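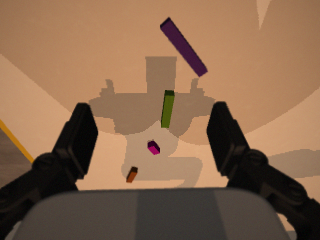 Why did the Fluruver council go 61 days without picking a mayor?
Because neither bloc would accept the other's name for deputy, and the rules let them keep adjourning.

Our group (Lovisa Moen, Tiago Teixeira, me) read the minutes from April on. Long. Mostly procedure. Two blocs, same number of seats, one independent, Américo Falcão, who abstained every time. Under the charter an abstention isnt a vote against, but you still need a majority of all seats. So, stuck.

Petition went round after that. 3000 signatures needed to force a fresh vote, they got 700 in the first week and then it slowed right down.

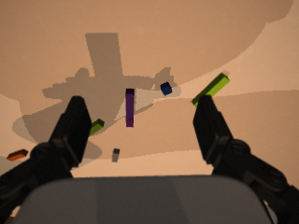 Fig. 2. Six blocks on the tabletop, gripper at the bottom.

Deal came at 11 pm. Falcão got the planning portfolio, voted yes. Minutes don't say who offerred it. Tiago thinks the labour bloc, I'm not convinced.

Still to do: interview with Falcão's office, fix the refrences.

Vasco Serrano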